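Corn day at Flatton

So my cousin Efren Agbayani has been bugging me since January to come see the place where he works, and last Tuesday I finally took the afternoon off and drove out to the Flatton open day. Parking was a nightmare (one lot, 26 spaces, you do the math) but the coffee was free and I got a lanyard, so I was happy.

They have a whole pretend apartment in there! Dining chairs, wood floor, a real cooking pot. The group running the kitchen demo is called Borkurero, and the job of the day was corn. One ear, one pot, go.

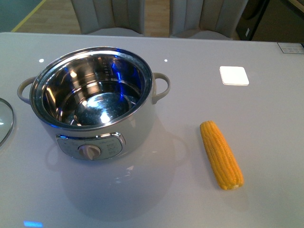

I know how dumb that sounds. I've been putting corn in pots since I was a kid and I've never once had to think about it. But Nobuhle Mthembu, who ran our session, told us they had logged 2000 tries at this kind of thing before letting visitors in, and I believe her. Corn is a pain! It's bumpy, it's fat at one end, it rolls. Then there's the rim of the pot to deal with, and the walls inside are so shiny that I'd get confused myself.

The guy next to me asked if it could do soup. Nobuhle said "ask me next year" and moved right along.

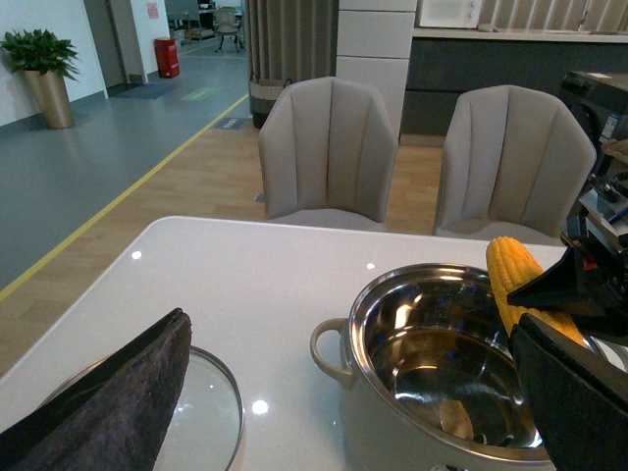
What got me was how quiet everyone went. There were kids up front who had been kicking each other through the whole intro, and when those black fingers closed on the cob they just stopped. I caught myself leaning sideways in my seat like that was going to help, same as I do with bowling.

Afterward I talked to Princess Policarpio, who works on the grip side of things. She says the pads on the fingers matter more to her than anything else, and she could have gone on for an hour, and I would have let her, but Efren wanted to show me the loading dock. (It's a loading dock, Efren.)

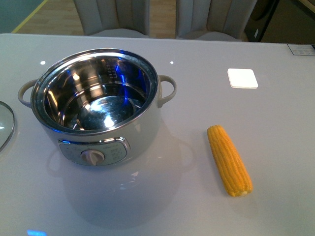
The pot and the corn at the Borkurero demo table.

They're doing another open day in the fall, and I already told my sister she's driving. We had corn for dinner that night, by the way. I used tongs.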